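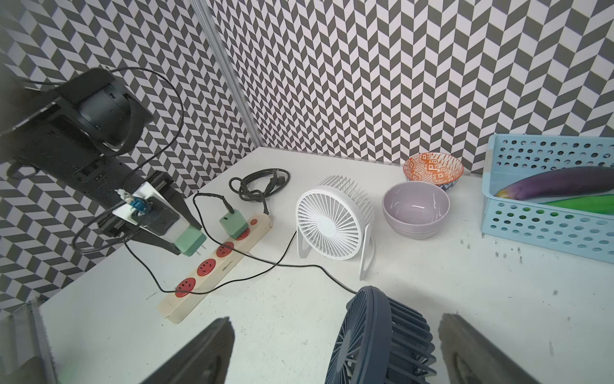 Does it come with anywhere to plug stuff in, or is it one of those desks where you pay all that and still end up crawling around on the carpet? Tomos Rosser asked that under my first post, before I'd even got the legs on, and fair enough. Answer: no. Nothing. No outlets, no tray, a bag of zip ties and one sticky clip that fell off the first night. More on that further down.

So, the Kinsella sit-stand desk. Had it since June. Meant to write this up sooner, then work, then the move, then work again. Writing it on my lunch break so forgive the state of it.

Price first since everyone scrolls for it. $1466 delivered, from Sellthorpe. Yes, I know. I had a gift card left over from the old job which took a chunk off, otherwise I'd probably of gone for the Fernby, which is a lot cheaper and which my sister has. She likes hers. It wobbles. She says it doesn't wobble. Put a full cup of coffee on it and type, that's all I'm saying.

Delivery. Came in 2 boxes, one on a Tuesday and the other quite a bit later, by which time I'd been tripping over the top in the hallway for days. Sellthorpe said the boxes "may travel separately". Would of been nice to know at checkout. Driver was great, carried both up the stairs without me asking.

Assembly. Not hard, just long. The drawings are good, the words next to the drawings are terrible, ignore them. You want a real screwdriver, the little key in the bag is fine for the feet and useless for everything else. You also want another person for the flipping over part. I did it alone and put a dent in the wall and a smaller one in the desk, back corner, can't see it if you sit right. Don't tighten the crossbar until the top is on. I did. Had to undo it all.

The motor. Quiet! Much quieter than I expected. A low hum, nobody on a call has ever mentioned it. Goes up slow, which annoyed me the first week and now I don't notice. Top height is 46 inches and I'm tall, so that mattered, the Fernby stopped short of where my elbows are. If you're on the shorter side check the LOWEST setting before buying anything, from any brand. My mother sat at mine and her feet were dangling.

Memory buttons. Work fine. They forget everything in a power cut though, so you do the whole hold-down-the-arrow routine again. We get a lot of power cuts out here. Irritating.

It has a thing where it stops if it bumps into something on the way down. Tested it on a cardboard box. Stopped, backed up a bit. Then tested on a trash can by accident and it squashed the rim pretty good before it gave up. So don't rely on it. Keep the cat out.

The surface. Nice. Warm to lean on, doesn't show fingerprints. Does show hot cups. There's a pale ring next to my mouse that has not come out with anything, incl. the wax Kinsella sell for exactly that. Skip the wax.

Stability at full height with a heavy monitor, very good. Tiny bit of sway front to back if I lean, none side to side. That's where the money went I think.

OK, cables, for Tomos and the others who asked.

The thing with a desk that moves is every cable has to reach at the top and not pile up at the bottom. If your power strip is on the floor you need long leads for everything, monitor, laptop, lamp, speakers. If the strip is fixed under the desk, only one cord goes to the wall and everything else rides up with the top. Do the second one. I did the first for months and pulled the lamp off the back edge twice.

Get a strip with the outlets spaced out, because adapters are fat and two of them side by side will eat a third spot. A switch at one end is handy if you can reach it from the chair. Check the rating on it against what you're running, and don't put a space heater on there, heater goes straight in the wall. And get screw-in brackets. The adhesive ones let go in summer.

The tray I ended up with is an Ullthorpe, wire basket type, holds the strip and all the bricks. Ugly from the side, invisible from the front. Screws supplied were too short so I used some from a jar. An hour on my back with a flashlight in my teeth but its the best thing I did to this desk. Kinsella should just include one. At this price its a bit cheeky that they dont.

Customer service: emailed once about the clip. Reply came next day, they sent another clip. That one fell off too.

Would I buy it again. At full price, hmm. If you're tall and have a big monitor, yes. If you're average height with a laptop, get the Fernby, put a book under one foot, spend the rest on a chair. The chair matters more anyway, I keep telling people this.

Do I stand more? First month, loads. Now mostly after lunch, and for calls. My back is better, could be the desk, could be that I quit driving to the office.

Four out of five. Loses one for the cables and the ring.

Lunch is over. Will answer questions in the comments tonight, and yes I'll measure the gap under the crossbar for whoever wanted that, keep forgetting.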